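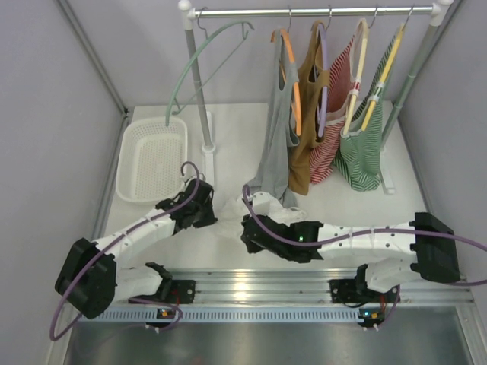
Garment rack on the white tabletop, five hangers on the rod, the sage-green one at far left empty.

January, 8:40 am

Started the second round on the wool blend from Ekent. Round one gave us shrinkage numbers that didn't agree between swatches cut from the same yard, so the plan is to redo the washing part with tighter control and leave the drying part alone until that is sorted out.

Cut 22 swatches, all from the middle of the bolt, none closer than a hand's width to the selvage. Marked the gauge squares with cotton thread this time. The fabric pen faded to nothing on three pieces last round and I had to guess at the corners, which I'm sure is part of the trouble. White thread on the navy, red on the oatmeal.

Relaxed the swatches flat overnight before measuring. The bolt had been rolled tight and the first piece I cut last week pulled in a little just lying on the bench. Anyone picking this up later should do the same or the "before" figure means nothing.

Detergent is the Vesska liquid, same bottle as before. The scoop we had been using is for powder and holds more than it says on the side, so I switched to weighing. 3 grams per swatch bath, in 1,000 ml of water. Wrote this on tape on the front of the bottle.

9:30 am

First bath at hand-warm. Water out of the tap by the window swings a lot when somebody runs the other sink, so I filled two buckets and let them sit until they matched. Slow, but the thermometer stayed put through the whole soak. Swatches 1 to 6 went in together, pressed under, no rubbing.

Noticed some dye in the bath from the navy. Not much – a light gray-blue after ten minutes. Moved the oatmeal swatches to their own bucket from here on. Swatch 4 (oatmeal) had already been in with the navy and I can't tell in this light if it picked anything up. Set aside, will compare against an unwashed scrap at the window tomorrow.

Rolled in towels, no wringing. Laid flat on the mesh screens.

11:15 am

Second bath, same as the first except five minutes longer. Swatch 9 had a pulled loop on the wrong side before it went in. Kept it in the set but marked it with a star on the sheet.

Weighed the whole stack of unwashed pieces in between for the record: 452 g. The scale needs its feet leveled again, it reads different depending on which corner of the bench it sits on. I moved it to the stone slab and zeroed it there. Please leave it on the slab.

2:00 pm

Pieces from the first bath are still damp at the thread corners and dry in the middle. Turned them over. I'm not going to measure until the corners are dry too. Last round I measured some pieces early and some late, and the early ones all came out longer.

Used the wait to go through the round one sheet. Two of the odd results were lengthwise and crosswise swapped. Easy mistake with a fabric this square. From now on there is a small notch at the top edge of every swatch, pointing along the warp. Corrected the two lines in pencil and left the old figures readable underneath.

The Luik sample (the lighter one, plain weave) hasn't been touched. It came with a care card that says cool wash only. I'd like to run it both cool and warm anyway, but there is only enough cloth for eight swatches, so warm gets two at most.

4:30 pm

Third bath done and laid out. Ran out of flat screens, so the last four pieces are on a towel over the drafting table. They'll dry slower – noted on the sheet with a T.

To do:
Measure baths one and two in the morning, same ruler for all.
Check swatch 4 against the scrap.
Level the scale feet.
Ask Lurkbridge if the next bolt can come flat folded.
More mesh screens, or fewer swatches per day.
Wash the towels with no softener. One of them smells of it and I don't want it near the wool.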